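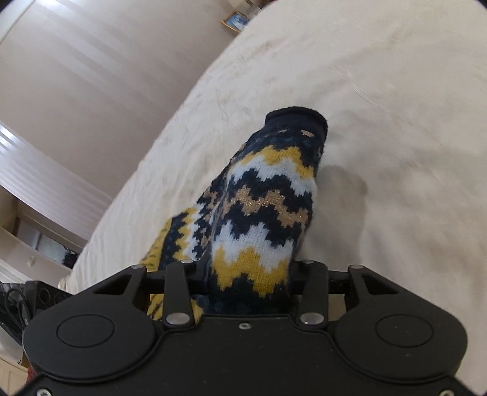 Washing and Drying Patterned Wool Socks

Print this page | E-mail this page to a friend

I have been knitting colorwork socks for longer than I care to admit, and the question I get more than any other (more than yarn, more than needles, more than how on earth you turn a heel) is how to wash the things. People are given a lovely zigzag pair, wear them once, and then tuck them away in a drawer out of pure fright. Please don't do that! Socks want to be worn, and washing them takes very little of your time.

Before you start, turn each sock inside out and look at the floats, those strands that run across the back of the pattern. If one has been snagged by a toenail and pulled into a loop, ease it back with a blunt needle, a stitch at a time. Don't snip it. My friend Graça Magalhães snipped one years ago and we spent an entire evening putting that toe back together.

Next, check the colors. Navy is the one I watch, particularly next to mustard or a pale blue. Wet a corner of an old white cloth, press it on a dark stripe inside the cuff and hold it there while you count slowly to twenty. If the cloth comes away blue, wash that pair alone, in cold water, and get it out again quickly.

Now fill a basin with cool water and add 2 capfuls of wool wash. I use Skitholm, but any mild one without bleach will do. Swish it in first, then lay the socks on top and push them gently under. Leave them for fifteen minutes. Don't rub, don't wring, and don't run the hot tap on them, however cold your fingers are.

Lift them out with a hand underneath, let the basin drain, and rinse in water as cool as the first lot. Then roll them up in a dry towel and lean on it. I stand on mine, in bare feet, holding on to the counter.

Dry them flat on a second towel, away from the radiator, and pat the toes and heels into shape while they are damp. If your zigzags have gone a bit wobbly, a light tug lengthwise and then sideways will usually bring the points back. Sock blockers are nice if you have them. Turn the socks over at bedtime and they should be ready the next day, or the day after in a damp house like mine.

A word on glitter yarn. The metallic thread doesn't stretch the way wool does, so go easy on the tugging there, and never iron it. Loose fuzz along the edges can be trimmed with small sharp scissors, held flat to the fabric. Leave anything that looks like an end until you have checked the inside!

For putting away, fold each pair once and lay them flat. Balling them up by the cuff is hard on the ribbing. In June, when mine go away for the summer, I wash everything first and use a cotton bag with a cedar block in it.

Updated 14th November, with thanks to Veikko Ahonen for the cloth test.

Print this page | E-mail this page to a friend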